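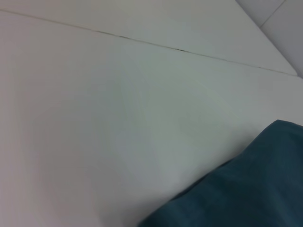

Flat-pack white is having another good year, going by the spring lists that have started landing on the mat. Fostadel has a new storage range due in April, Ploser has stretched its old one by 10 pieces, and both promise that when the panels are joined you'll hardly know where one stops and the next begins. I'd like to believe it. My trouble is that matt white is the least forgiving thing you can put in a room. Two panels can match each other perfectly well and the gap between them will still draw a thin dark line, fainter at one end and near charcoal in the middle, with small dark flecks along it. On oak or walnut your eye would slide straight past. On plain white it's the first thing you look at.

Ploser's answer is a tube of filler, sold separately, which has to be wiped off within minutes and then left overnight. We tried it last year on a set of shelves in the members' room. The join was less dark for a while, and the filler dried a shade creamier than the panel, so we had swapped a grey line for a yellow one. Gudeta makes a clip that pulls the panels together from behind. You need 4 to a join, and you need to be able to reach the back, so anything already against a wall has to come out again first.

Then there's the question of light. Shop displays are lit evenly from above and every white looks the same. At home it goes pinkish on one side and bluish on the other, and people start wondering whether they've been sent the wrong panel. They probably haven't. Before sending anything back, turn it round and look at it again in the afternoon.

Stostalari wants 1,553 for the full wall version, fitted, and says its joins are closed at the factory. For that money I'd ask to see one that has been in a house for a winter — the showroom piece tells you very little. If 200 is nearer your budget, buy the plain Fostadel unit, put the join at the side away from the window and spend nothing on filler.

Samples of all except the Stostalari are on the table by the door until the end of the month. Please don't write on them.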